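December 16, 2025
By Kelechi Anozie

I went to see Rhydian Harries to talk about old computers and came home with a sore back and a screwdriver I still haven't returned. That's a fair summary of an afternoon at Omoregie, the repair room he runs at the end of a row of lockups, but my editor wants more than that, so let's go back to the start.

I'd brought my own desktop, see. It has lived under my desk since before my daughter was born, and last month I finally replaced it. Rhydian took one look at it in my arms and said, "Put it down before you drop it on your foot, and then tell me what's on the drive." I had no idea. Tax stuff? A lot of photos of a dog?

"Everybody says that," he told me. "Then they go home and remember the thing they needed."

He came to this late. He spent years fitting kitchens, and the computers started as a winter hobby when the kitchen work dried up. A neighbor asked him to fix a tower that wouldn't start, he opened it on his ironing board (really, he showed me the scorch mark on the cover), and he liked how it was put together. "It's a cupboard," he said. "A cupboard with wires in it. You've got your shelves, you've got your brackets, you've got something that clips in and something that doesn't want to come out."

By now he and Damilola Amadi, who joined him two years ago, have passed on 839 machines to homes and clubs nearby. Damilola keeps the list. She wants to reach 2,000 and Rhydian wants to reach lunch, as she put it. The ones that are past saving get stripped for parts, and the parts go into drawers with masking tape labels in her handwriting, which is lovely and completely impossible to read.

I asked what he does first when a case comes open.

"Nothing. I look at it," he said. "Where do the cables go? What's sitting on top of what? People get the side off and they're so pleased with themselves they start pulling. Leave it. Have a look round. See where the power supply is, see where its wires run down, find the memory. Then find the drive, and don't touch that yet either."

Damilola takes a photo at this stage. Rhydian doesn't, and he'll admit that he has paid for it more than once. I asked which of them was faster and got two different answers at the same time.

He has a soft spot for the older office desktops, the big ones with room for your hand. Dells, mostly, because offices around here bought them by the van load and then threw them out by the van load. He likes the colored plastic bits inside, the tabs and latches. "Somebody thought about the poor soul who'd have to open it," he said. "You see a blue piece and you think, right, hello, I'll start with you." 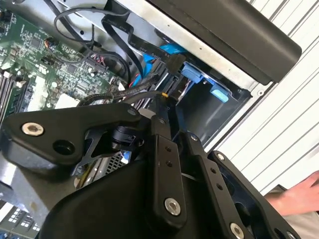
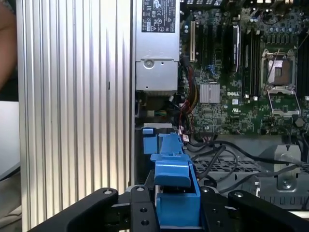

Two looks inside an open computer case, with the green board in view in both.

I wanted to know about the drive, since mine was the one about to come out. Rhydian is firm on this. The drive goes back to the owner or it gets wiped, and the owner picks. He won't keep one in a drawer with a question mark on it. He used to, and he had a shoebox full of them, and it bothered him at night. "That's somebody's wedding in there," he said. "Or their divorce."

So I picked. I said I'd take mine home, and he handed me the screwdriver and said go on then.

Reader, it took me ages! The cable didn't want to let go, and I was pulling on the wire when I should have been holding the plug, and Rhydian made a noise like a kettle until I stopped. "By the plug. Always by the plug. The wire's only along for the ride." After that it came off with hardly any effort and I felt very clever.

Does he ever get bored of it? He thought about that for longer than I expected. He gets bored of dust, he said, and of stickers. He doesn't get bored of the moment when the fan spins up on something that was headed for the dump. Damilola, from across the room, said he claps. He said he does not clap. (He claps. I heard it while I was putting my coat on.)

My old tower stayed behind. It needs more memory and a new drive, and then Damilola thinks it could go to a homework club that has been waiting since November. The drive is on my kitchen table in a sandwich bag. I haven't looked at what's on it yet, but there had better be a dog.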